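Cambian la novela obligatoria y a mí me pilla con los apuntes hechos

Pues ya es oficial: en Bainbridge cambian la lectura obligatoria del examen de acceso. Lo colgaron en el tablón a media mañana, una hojita de nada, y a mediodía ya tenía el móvil ardiendo con mensajes de alumnos (y de madres, que son peores). Sale la novela de siempre y entra Plavari, de Maureen Dobson, que yo leí hace tiempo y que me gustó bastante más de lo que esperaba.

Lo que sabemos de momento: la parte de literatura tendrá 25 preguntas, todas sobre el libro nuevo, y habrá que entregar además un comentario de 600 palabras. Antes el comentario era voluntario y casi todo el mundo se lo saltaba. Ahora puntúa, así que id afilando el boli. El cambio se aplica ya a los que se examinan en abril, y ahí es donde ha venido el lío.

He hablado con Phyllis Blackburn, que coordina la prueba, y me ha dicho que habrá ejemplares en préstamo en la biblioteca, aunque no para todos a la vez. Se prestan por cuatro días y con lista de espera. Me parece poquísimo para una novela con tres narradores y unos saltos en el tiempo que marean, pero es lo que hay. Colin Fairclough, que da clase al grupo de tarde, ya ha pedido que se amplíe el plazo y está esperando respuesta.

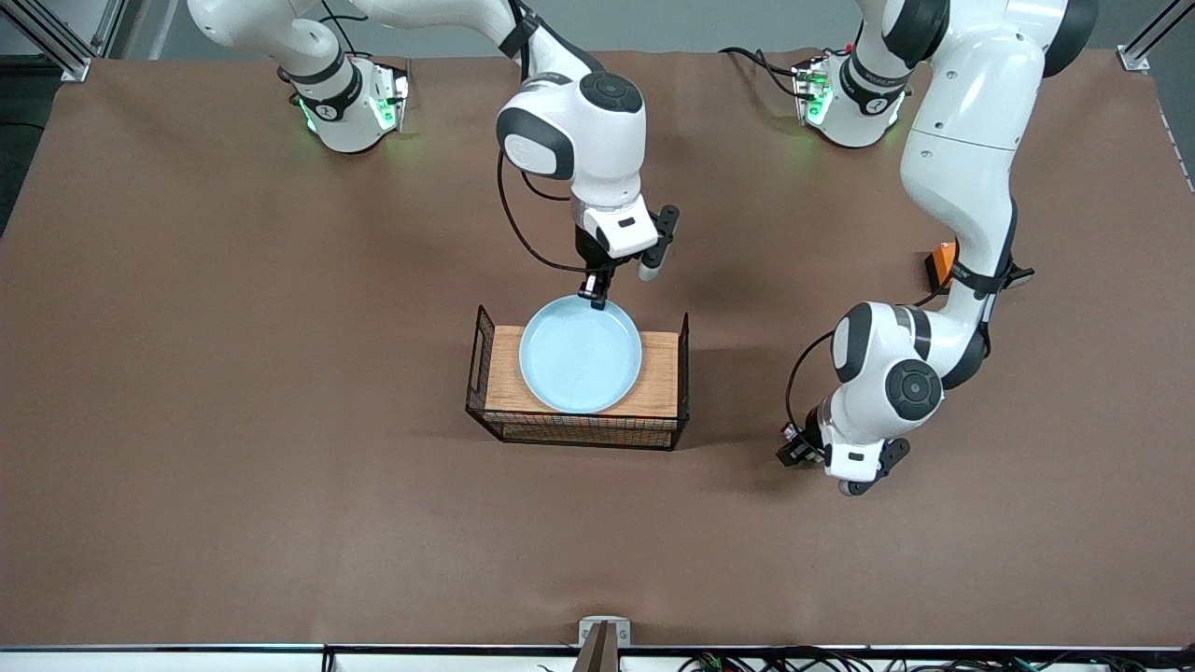
Los grupos de repaso empiezan esta misma semana, a las cinco y media, y yo llevo uno de ellos. La idea es leer juntos los capítulos más duros y practicar el comentario en voz alta, que da vergüenza al principio pero funciona. Kirsty Horrocks se encarga del vocabulario y yo de los personajes. Para el primer día quiero que describáis por escrito, en cinco líneas y sin adjetivos de relleno, la llegada al puerto del capítulo dos, que cae casi seguro.

Para apuntarse hay que dejar el nombre en secretaría, preguntando por Lacey Sugden. Traed el libro si lo tenéis, y si no, una libreta. ¡Y leed el prólogo, por favor!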